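Skerari Foundation names Levent Clinic a Regional Center for Movement Disorders

The Skerari Foundation has added the Levent Clinic to its list of regional centers for movement disorders. The designation runs for three years and is subject to an interim review in September of the second year. Levent is the only clinic in its district to hold it.

Centers are scored against 30 criteria covering staffing, access to speech and physical therapy, medication review and patient education. Levent met all of the required criteria at the first site visit. Two optional items, home visits and evening appointments, were scored as partly met. A plan for both has been filed with the Foundation.

The clinic follows 4,000 patients, most of them with essential tremor, dystonia or Parkinson's disease. Its staff of 37 includes four neurologists and a full-time social worker. Savita Katiyar, clinical director, led the application.

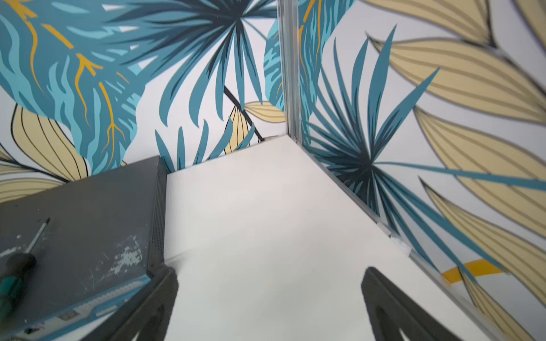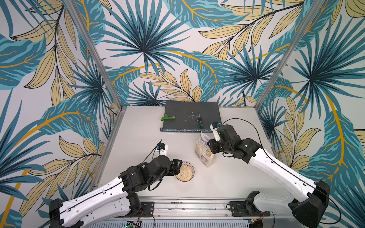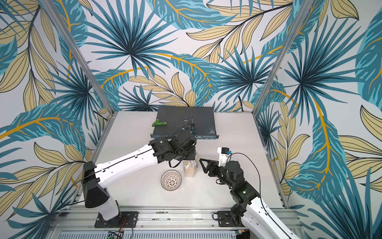

"The largest change for patients is the referral route," Katiyar said. "A family doctor can now send a person straight to the tremor service. The general neurology list is no longer the first stop."

Under the new route, each referral is read by a nurse within two working days and placed in one of three groups. Patients with falls, trouble swallowing or a sudden change in symptoms go in the first group and are called the same day. The other two groups are booked by letter. Referrals already in the system do not need to be sent again.

The designation also comes with a training grant. It will pay for 19 places on the Higuchi course in dystonia care, open to nurses and therapists at Levent and at partner practices. Wakana Nishimura, who coordinates training at the clinic, will handle applications. Staff who took the course before the current syllabus may apply again – the section on injection treatment has been rewritten.

Appointment letters will be sent through the Hurico patient portal starting next month. Paper letters remain available on request at the front desk. Patients who have moved should check that the address on file is correct before their next visit.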